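Fewer Notices, Please

In the building where I live there is a laundry room, and in the laundry room there is a wall of paper. The oldest sheet asks us to clean the filter. The next one asks us to clean the filter after each use. A third one, in red letters, asks us to read the other notices. I have lived in Sinis for long enough to understand all of them, and I think I am one of the few people who has ever read them from top to bottom, mostly while my sheets were drying.

I want to make a case against this kind of paper. I know it is a small subject. But we spend a large part of our lives in rooms that are shared with other people – kitchens at work, stairways, waiting rooms, school corridors – and in most of these rooms somebody has tried to solve a problem by writing a sentence and fixing it to the wall with tape. I believe that this is usually the worst solution, and that we choose it because it is cheap and because it gives us the feeling that we have done our part.

When I came to this country my knowledge of the language was what you can get from a school book and the radio. I could talk about the weather and about the causes of a war, but I could not read a notice. Notices are written in a language of their own. They leave out the small words, they are fond of the passive, and they are full of things like "kindly refrain" and "failure to do so". In my first winter I stood on a Friday evening in front of the bicycle store and read "No unauthorised removal of items stored herein". I did not know if I was allowed to take out my own bicycle. I went home and took the number 27 bus for the rest of the month.

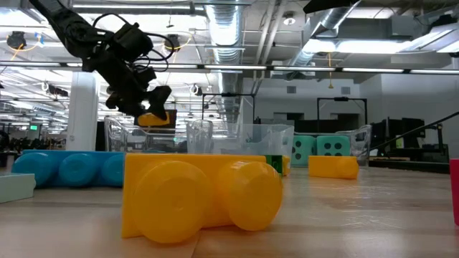
You may say that this was my problem and that I should have studied more. I did study more. What I discovered is that my neighbours, who were born here, did not read the notices either. They understood every word, and still they did not read them. The difference between us was that I felt guilty about it.

There is a good reason why people don't read. A notice competes with all the other notices. The first one on a clean wall is perhaps read by everybody. When there are 20 of them, they become a kind of wallpaper, and then the person who has something urgent to say must use a bigger sheet or a brighter colour, and after a few weeks this sheet is wallpaper too. At the Gilbert library, where I used to go for the evening course, the front door had so many papers on the glass that you could not see if someone was coming out. One of these papers said: "Caution, door may be opened from other side". I think about that door very often. Without the papers, the glass would have done the whole job.

So my opinion is that before we write anything we should ask what the room itself could say. A room has many ways of speaking. It can have a hook at the right height, so the coat goes on the hook. It can have a bin beside the place where the rubbish is made, and not on the other side of the corridor. It can have a shelf that is only as deep as one row of cups.

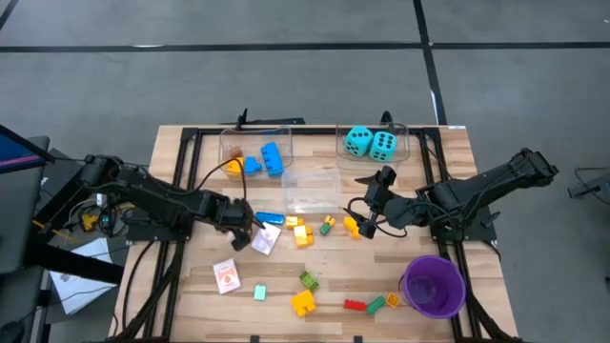 My favourite of these ways is the line on the floor. A line needs no translation, it has no tone, and it cannot be rude or too polite. Everybody who has waited at a post office knows this feeling, that the foot stops by itself. Look how much dark tape on a grey carpet, like the two strips behind the wooden table here, stands out without a single word being printed on it. The same is true for a container you can see through, such as the clear bins at the far side. With a clear container, the question "what is in it?" gets its answer before it is asked. With the cardboard boxes in our cellar, you must read the label, and then you must open the box anyway, because the label says "Christmas" and inside there are extension cables.

I worked for some years in the office of Hitow, a small firm that sold parts for kitchen taps. We had a printed handbook for new people and it was 79 pages long. There was a chapter about the coffee machine. When the old machine broke, a new one was bought, and it had one button. The chapter stayed in the handbook, and it was still given to new people with the advice to read it carefully, but in the kitchen there were no more accidents. I don't say that every problem in life can be solved with one button. I only notice that the written chapter had not solved this one in many years, and the button did it in a morning.

Later the same firm bought a programme called Wumus, which sent us reminders on our telephones. It reminded us to close the windows, to bring back the keys and to fill in the list of who had brought back the keys. For me it was the same wall of paper, only now I carried it in my pocket. After a short time I had learned to remove the messages with my thumb without seeing them, which was quicker than walking past a wall. 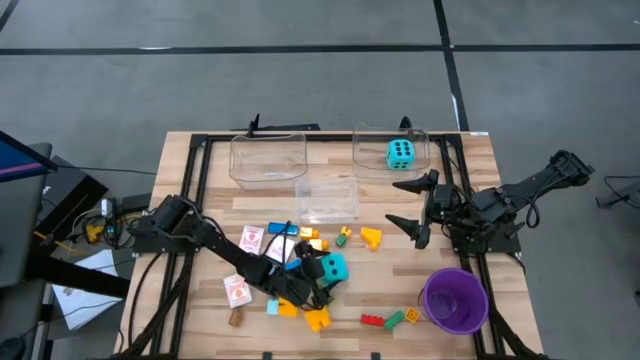

Frida Grímsdóttir wrote to me, after I had made this argument in a shorter form, that I am too hard on the people who write the notices. In her view, a notice is often the only tool that a tenant or a cleaner has. They can't move the bin or order a better door. They have a pen and they have some tape, and what looks to me like laziness may be the last thing they could try. She added that a line on the floor can also be an unfriendly thing, if nobody ever explains who drew it.

I have thought about this and I believe she is right, at least in the first part. In our laundry room the red sheet was surely written by someone who had cleaned the filter for other people too many times. She could not buy a different machine. When I read it now, I try to hear a tired neighbour in it, and it is easier to forgive the capital letters. But for me this makes the argument stronger. If the people without power write the notices, then the people with power should read the wall as a list of repairs. Each paper marks a spot where something is badly placed, too dark, too heavy or too difficult. The owner of our building could walk through it one time with a notebook and know everything.

About the second part I am less sure. Yes, a line can be unfriendly. A sentence can be more unfriendly, I think, and it can be unfriendly in a way that excludes exactly those people who try the hardest to behave correctly. The person who can't read the sign looks at what others do and copies them, and if others do it wrongly, he is the one who will be told about it, because he has an accent and will not answer back so fast.

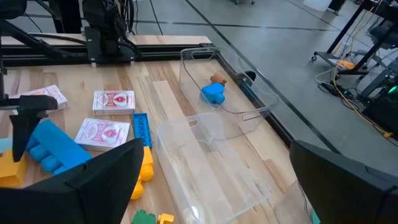
Colour is the other thing I would recommend, used with care. My mother kept the one important key of the house on a piece of orange wool, and in all my childhood it was never lost, while the other keys disappeared like socks. It works only when the rest is quiet. A yellow block on a table of pale wood, with dark metal around it, is found by the eye immediately; put it among many yellow things and you would have to search for it like for any other object. This is why I am against the modern custom of making everything in a public room bright. At our health centre the chairs are green, the doors are orange, the walls have large purple circles, and the emergency exit is also green. They had to put up a notice to say where it is.

There are exceptions, of course. I want words on medicine. I want words where there is high voltage, and I want them in more than one language. When something has changed since yesterday, a paper is also fair, if it has a date and if it goes away again. Half of the papers in our stairway speak about a water interruption in a March that was so long ago that the child on the second floor, who was then a baby, can now read it aloud.

Last week I took down five of the old sheets in the laundry room. I put them in a folder on the window sill, in case someone misses them, and I moved the small brush for the filter from the cupboard to a nail directly above the machine. The red sheet I have left where it was. It isn't mine, and I would like to ask her first.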